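The Small Parts Wall

Graziella Marchetti keeps a coffee can on the windowsill of her workshop, and in the coffee can are the insides of other people's faucets. Screens, rubber rings, little ridged collars gone green at the edges. She has been fixing taps in the valley for 31 years and she can't quite bring herself to throw any of it out, which her daughter says is a sickness and her customers say is the reason they call her first.

I went to see her in July, when the shop door stands open until supper and half the town wanders in with something dripping in a plastic bag. The sign outside still says Longo, after the man who had the place before her. She meant to change it the first year, and then people kept telling each other to go to Longo's, and it seemed a shame to confuse them.

The back wall is where you want to stand. It's all drawers, floor to ceiling, with labels in three different handwritings, and Graziella can put her hand on a washer without looking while she tells you about her sister's wedding. The top rows are Valtoretti, a make she loves and will defend against anybody. The Gumevetti drawers sit down by the floor, where her knees have to suffer for them.

"People think the faucet is the handle," she told me, wiping her palms on her apron. "They pick it for the handle, they polish the handle. But the water comes out of the other end, no? Look at the other end."

So I did. I have looked at very little else since, if I'm being fair, and my husband has asked me to stop crouching in restaurant bathrooms.
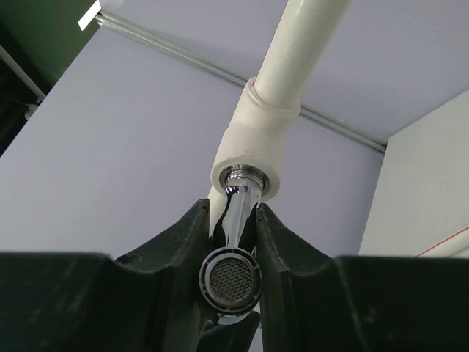

A polished chrome spout in its white plastic fitting, with the aerator's fine mesh set inside a dark outer rim.

The aerator, for those of us who went 50 years without learning the word, is the small round piece at the mouth of the spout. It mixes air into the water so that it falls soft and full and doesn't spit at your shirt. There's a screen in it to do this, and the screen also catches whatever comes down the line — grit, flakes of scale, and once, in Graziella's telling, a seed pearl, though she never did work out how.

Her cure for a weak tap costs next to nothing. Unscrew the aerator by hand if it will let you, and wrap it in a rag before you reach for the pliers, so the chrome doesn't get chewed. Drop the pieces in a cup of white vinegar overnight. In the morning go over the mesh with an old toothbrush, rinse it, and put everything back in the order it came out. She lays hers in a row on a dish towel, left to right, and she has never trusted her memory over the towel.

If the screen is torn, buy a new one. Hers are $2 for the plain kind and $5 for the Wurach, and she'll ask what your water is like before she sells you either.

I brought her my own kitchen aerator on the second visit, feeling a bit like a child with a tooth. She held it up to the window, turned it over a couple of times, and made a small sad noise in her throat. Then she found me a cup, poured the vinegar, and sent me across the street for coffee while she went back to a bathtub valve that had been waiting since breakfast.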